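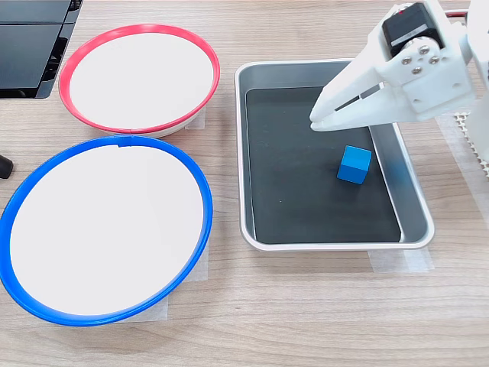 Baked-on grease comes off a metal tray with very little scrubbing if you give it time to soak. Most people go at it with steel wool straight out of the oven, and all that does is scratch the surface so the next lot sticks harder. A plain rectangular metal tray and a white bowl or two to mix in are enough to get started. Use a wide, shallow bowl like the one with the red rim, because you can get a spoon flat against the bottom and work the lumps out of the paste.

The paste is bicarb soda and water, mixed to the thickness of toothpaste. Six tablespoons of bicarb will do a standard roasting tray with a bit left over for the corners. Spread it on with the back of the spoon, lay a damp tea towel over the top and leave it overnight. In the morning scrape it back with a wooden spatula and rinse with hot water. Don't use bicarb on bare aluminium. It goes dull and grey and the colour doesn't come back.

For sugar burns, skip the paste. Fill the tray with water at around 70 degrees and a squirt of dishwashing liquid, and let it sit until the water is cool. Burnt sugar dissolves, so it just needs the water and the time. 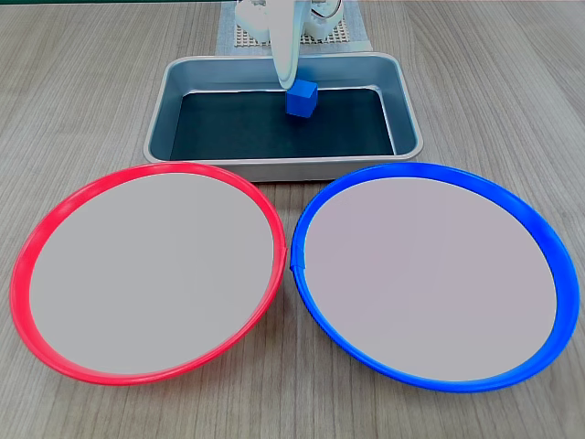

Reader comment from Tultness: I do the overnight paste as well, but I put cling wrap over it instead of the tea towel. The towel dries out in our summer and then the bicarb sets like plaster. Also worth saying that the dishwasher will ruin an older tray. Mine came out with rust along every fold.

Cling wrap is fine, and we've changed over to it for the warmer months. On rust, dry the tray in the oven while it's still warm from cooking, five minutes with the door ajar. If there is already a light bloom of it, rub with half a lemon and table salt, rinse, dry straight away and wipe over with a little cooking oil.

Plates with grey cutlery marks are a different job. The marks are metal left behind by the knife and they sit on top of the glaze. A dab of cream cleanser on a wet cloth lifts them. Go gently around any coloured edge, as the colour is sometimes over the glaze and will wear.

Store trays on their sides in a rack. Stacked flat, they scratch each other every time you pull out the bottom one.

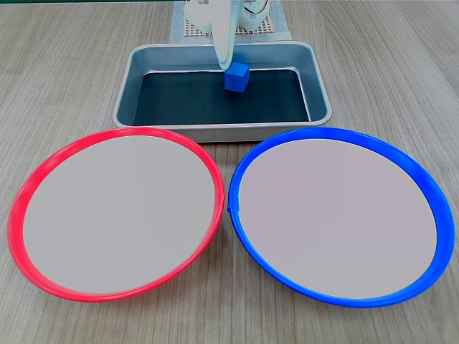
Metal tray on a light wood-grain tabletop.

Next page: getting tea stains out of mugs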